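The Cup Situation: A Gallery

Posted 2025-09-12 in Household, Galleries

Every home has a cupboard that was supposed to hold eight cups and now holds whatever has drifted in. Ours gave up in November of last year, when a shelf pin came out and everything on the left slid gracefully to the right. Nothing broke, which was a small disappointment to at least one of us, who had been hoping to be rid of the beige one.

Since then the cups have lived on and around the dish rack. I say "since then" as though there had been a plan. There was a dish rack, and there were cups, and they found each other.

I have been putting household photo pages on this site for years and the counter tells me the last one (string, twine, and what to do with the very short bits) has been opened 2,408 times. The one before it, about the good scissors, got 633. So there is an audience for this sort of thing, and it prefers string. I'm hoping cups fall somewhere in the middle.

A word about the surface, as I know I'll be asked. The white flowered pattern is my choice and I stand by it. White ground, gray-green stems, small reddish flowers, the sort of thing your aunt would have put in a guest bedroom. It goes with no cup I own. I've stopped thinking of this as a flaw in the pattern.

Pink and yellow

The pink plastic cups are the backbone of the collection. They came from Lidano, the discount place out by the ring road that closes and reopens under the same sign, and they were sold in a sleeve with the price written on in marker. They weigh nothing. If you put one down near an open window you should expect to see it again somewhere else.

The yellow one is from a different life altogether. It came from the Sarow flea market, where the seller described it as amber and charged accordingly. I say yellow at home and amber in company.

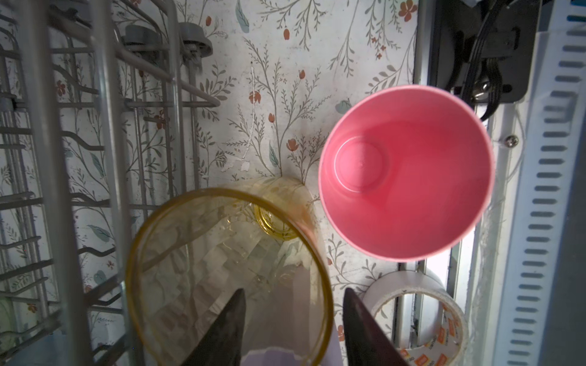 Pink cup, upright and dependable. Yellow glass, lying down on the job.

One thing in the yellow glass's favor: whatever you look at through it breaks up into little facets. I've wasted a fair amount of coffee time on this. Flowers do particularly well. The gas bill is improved but still legible.

The line outside

A rack of this size ought to be enough for a household like ours. The tines are upright and evenly behaved and there's room for plates, if anyone here were eating off plates. But cups don't stack in a rack, they loiter, and sooner or later there are more of them in front of it than in it.

I have tried rules. The rule for most of the spring was that a cup couldn't come out until its space in the cupboard was ready. Then the rule was color order. Then there was a laminated card, about which the less said the better, and the card is now under a table leg where it does very good work.
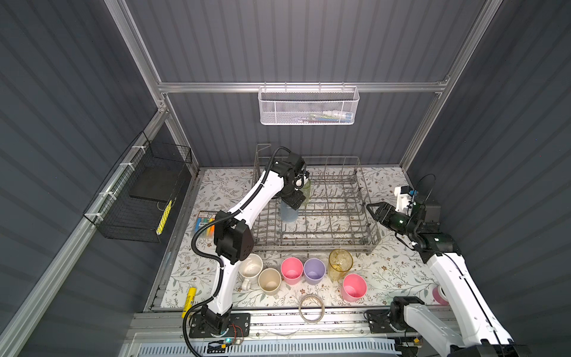
Waiting to be seen. Pink and lavender have paired off, and the white mug is keeping to its own end.

The lavender cup is the only one of its color and behaves like it. Pale blue made it into the rack, along with a clear one that has the faintest tint of green, so faint that two of us have argued over whether it's green at all. (It is.) The beige cup is still with us. I've offered it to visitors, full, and suggested they keep it, and they always bring it back to the kitchen with a thank-you.

The markers next to the rack belong to the laminated card period and should have been put away in April.

The white mug

And so to the mug. It's the only thing here with a handle, and I think that has gone to its head. It was bought at Darko, a pottery shop that takes itself seriously, where 30 minutes of being told about glazes ended with me paying for it mostly to be allowed outside.

I'm fonder of it than I let on. The speckles are yellow, pink, light blue and orange, and they look as if somebody had been painting a much more cheerful object nearby. There's a yellow dot on the lower part of the handle, just where you'd want to put a finger. I do put a finger there.

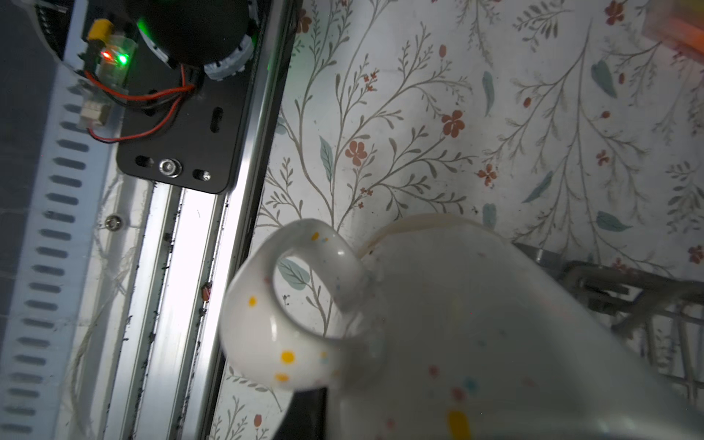 The speckled mug, with the handle it never stops mentioning.

Its failing is on the inside, where it keeps a brown record of everything it has been asked to hold. I've tried baking soda and I've tried leaving it overnight with a denture tablet, a tip from a reader of the string page. Both made a difference that I could see and that no one else could. Bleach has been suggested. I would sooner have a brown mug.

The move to hooks and baskets

After the shelf pin business I bought hanging storage from the Trisness catalog, which runs to 800 pages and is best read sitting down. My idea was that the small stuff would go up off the table and leave the flat part for cups. Baskets were hung. Small stuff went up. More small stuff then appeared, as if it had been waiting for the baskets.

Still, I've had days when it nearly looks organized, with the ribbed glass cups in the rack, green to the left and amber to the right, and some of the small stuff in some sort of container.

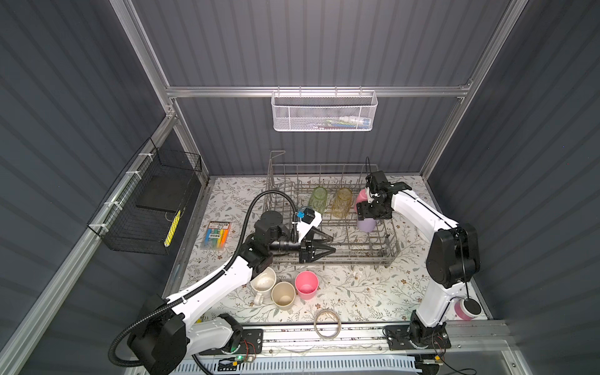 Still to be settled

The cupboard needs one shelf pin. I've been to the hardware store for it twice and come home with a doorstop and some very nice hooks.

The beige cup is available. It holds liquid, it stands up, and it's free to anyone who will come and get it. Please don't bring it back.

If you have a method for tea stains that doesn't involve bleach or a lecture, the comment box is open. I'll do teaspoons next, provided I can find more than three of them.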